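Ticket 107: Second two-arm cell, purchase request
Status: On hold
Category: Equipment planning
Opened: February 4, 2024

Request as submitted
Buy a second two-arm cell from Lalora, same build as the one at Harkside, for bag handling. Vendor says our current cell is "at capacity" and a second one doubles output.

Entry 1
I don't buy the capacity claim. I pulled the run log and the arms were idle or waiting on a reset for 53 percent of the shift. A second cell with the same problem gives us two cells waiting on resets. Asked Lalora for their numbers on thin plastic bags specifically. They sent a brochure.

Entry 2
Lalora now says the resets are a lighting issue and quoted a light kit. No test data with the quote. Declined for now.

Entry 3
Went through the bag job at the cell. Clear film is the item I'd want proof on before spending anything. A box has edges to grab. A crumpled bag doesn't, and it takes a different shape every time it's put down.
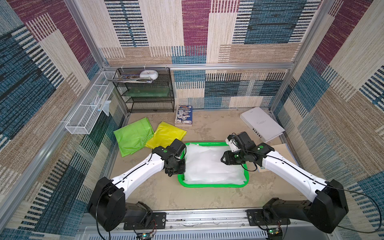 Both grippers are over the green tray with the translucent plastic in it, and the yellow and lime-green bags are folded on the floor to the left. Any vendor demo has to use the crumpled kind. I will not accept a demo on folded bags only.

Entry 4: What the quote leaves out
Spare grippers. Cables. Floor space, which Harkside says it doesn't have until October. Operator time for resets, which is the biggest cost we have and appears nowhere. The Yilma quote is 6 percent higher but lists spares as a line item, so I can't tell yet which one is cheaper.

Entry 5
Tosness offered a 35 day rental. Asked whether the fee comes off the purchase price. Their answer was "typically," and I've asked for that in writing.

Needed before this moves
- Reset causes broken out by item type from our own log
- Lalora demo on crumpled clear film, full shift, no edited video
- Spares pricing from Lalora in the same format as Yilma
- Written rental terms from Tosness

Budget line stays at zero until the first two are attached to this ticket.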